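Kitchen layout firm says tape grid will speed up small cafes

A startup called Cultance says it can make lunch counters faster with little more than painted lines and tape. Owners of small cafes may want to see more evidence before they pay for it.

The company announced its Zekamis plan on September 10, 2022. For $300, a cafe gets a printed guide and a one-hour call on how to divide a prep table into squares and give each item a spot of its own. The lemons go in one square, the scoop and its bowl in another, and staff are told to put things back where they found them.

Cultance says the method grew out of a trial in March at Rilto, a sandwich shop that seats 44. According to the company, the shop made 2,502 sandwiches during the trial and cut the average wait by 18 seconds. It has not said what the wait was to begin with, or how many people were working behind the counter.

"We've seen people walk across the kitchen for a spoon," said Nusrat Wanigasekara, who founded the company. "Once the table is marked, they stop doing that."
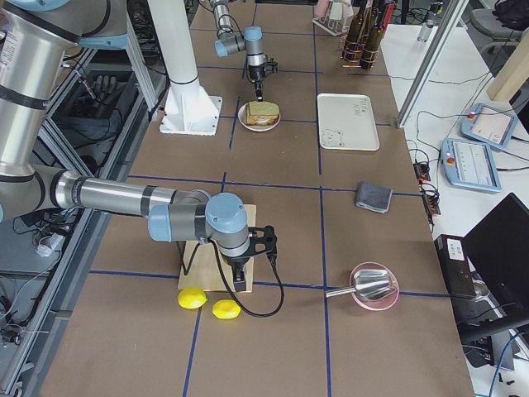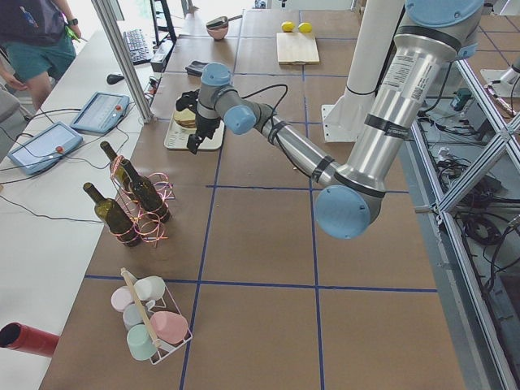
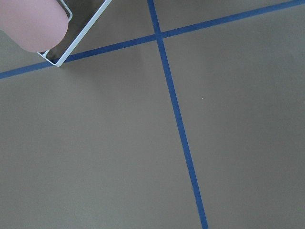 Cultance has offered few details on how large the squares should be or what to do when an order does not fit in one. Its guide suggests keeping bottles and cups together at one end and leaving the middle free for plates and trays. That sounds sensible, and it is also how plenty of cooks already work without a guide. The grid itself is simple enough: two strips of blue tape crossing on a plain surface, which any owner could copy with a roll from the hardware store. Wanigasekara said customers are paying for the plan – not the tape.

Sota Higuchi, who runs the Lü cafe and looked at the plan before turning it down, was not convinced. He said his busiest hour goes wrong at the register, and that marking the table would do nothing for a line of people waiting to pay.

"I can believe it helps a new hire for a week," Higuchi said. "After that you know where the bread is."

He also asked how long tape would hold up on a table that is wiped down all day. Cultance says the strips should be replaced "as needed" and has not given an estimate of how often that would be. The price does not include replacement tape or a follow-up visit.

The company would not release its full notes from the trial, saying they contain information about Rilto's sales. It did not say whether the shop had changed its menu or its hours during the same period, either of which could have affected the wait.

Cultance plans to take orders for the guide through its website and says a version for home kitchens will follow. No price has been set for that one.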